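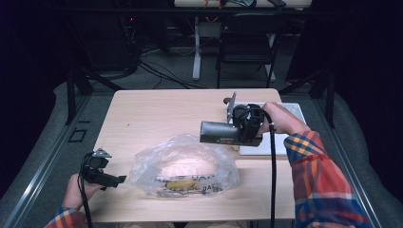
Nenomlow公開見学会 フォトギャラリー

Temettiロボティクス研究棟では、2月に恒例の公開見学会「Nenomlow」を開催いたしました。本年は地域の製造業、物流業、教育機関の皆様を中心に、200名を超える方々にご来場いただきました。ご多用のところ足をお運びくださいました皆様に、厚く御礼申し上げます。

見学会では、手持ち式グリッパーを用いた作業データの取得と、そのデータに基づく自動化研究の現状を、実演を交えてご紹介いたしました。本ページでは、当日の実演の様子とあわせ、各プログラムの概要を掲載いたします。

■ 実演A 手持ち式グリッパーによる両手作業

木製の天板の上に透明な袋と白いトレイを置き、実演者が左右の手にそれぞれ黒いグリッパーを持って作業に臨みました。右手と左手では大きさの異なる器具を使用しています。

透明な袋のように形の定まらない物品は、つかむ位置によって形状が大きく変わるため、自動化の分野では長らく難しい対象とされてまいりました。当研究棟では、熟練者が両手をどのように使い分けるかを記録し、動作計画の研究に活用しております。

実演は1回30分、午前と午後に分けて実施いたしました。各回の終わりには質疑の時間を設け、把持力の調整方法、器具の重量による疲労、左右の器具の役割分担などについて、多くのご質問を頂戴いたしました。

■ 実演B 器具の操作体験

実演Aに続き、ご希望の方には手持ち式グリッパーの操作を体験していただきました。係員が持ち方と開閉の要領をご説明したのち、軽量の物品を用いてお試しいただく形式といたしました。

体験後のアンケートには、「普段は意識していない指先の加減に気づかされた」「左手の器具の扱いが思いのほか難しい」といったご感想が寄せられました。器具の握り部分の太さについてもご意見を頂戴しており、次期の設計検討において参考とさせていただきます。

■ 講演 「人の動作を機械に伝える」

講演室では、研究主幹のエレイン・メデイロス(Elaine Medeiros)が、人の手作業の記録から自動化装置の動作を設計する手法について講演いたしました。定型の部品を扱う工程と、包装材や袋類を扱う工程とでは、必要となる記録の内容が異なることを、これまでの研究経過に沿って解説いたしました。

講演では、共同研究先であるStomik社の包装工程における検討事例も取り上げました。同工程では220品目を対象に、人による取り扱い方法の分類を進めております。講演資料は、参加登録時にご入力いただいたメールアドレス宛てにお送りいたします。

■ 意見交換会

午後の最終プログラムとして、Godoy記念ホールにおいて意見交換会を開催いたしました。司会は産学連携室のソレダー・パチェコ(Soledad Pacheco)が務めました。

製造業のご参加者からは既存設備との接続方法について、教育機関のご参加者からは学生実習への器具の貸し出しについて、それぞれご要望がございました。貸し出しにつきましては現在規程を整備中であり、決定次第、当ウェブサイトのお知らせ欄に掲載いたします。

また、実演会場の立ち見位置から手元が見えにくいとのご指摘を複数いただきました。次回は各回の定員を見直し、手元の映像を表示する画面の増設を予定しております。

■ 掲載写真および資料の取り扱いについて

本ページに掲載する写真および文章の著作権は、Temettiロボティクス研究棟に帰属いたします。転載をご希望の場合は、使用目的、媒体名および掲載予定時期を明記のうえ、事前に産学連携室までお申し出ください。学校の授業におけるご利用についても、同室にて承ります。

■ 次回のご案内

次回の公開見学会は、定員を300名に拡大して開催する予定です。実演への参加には事前登録が必要となります。団体でのご来場をご希望の場合は、代表者のお名前、ご所属、人数を添えてお申し込みください。受付開始の時期は、お知らせ欄にてご案内いたします。

お問い合わせ先
Temettiロボティクス研究棟 産学連携室
見学会担当 ソレダー・パチェコ
受付時間 午前9時から午後5時まで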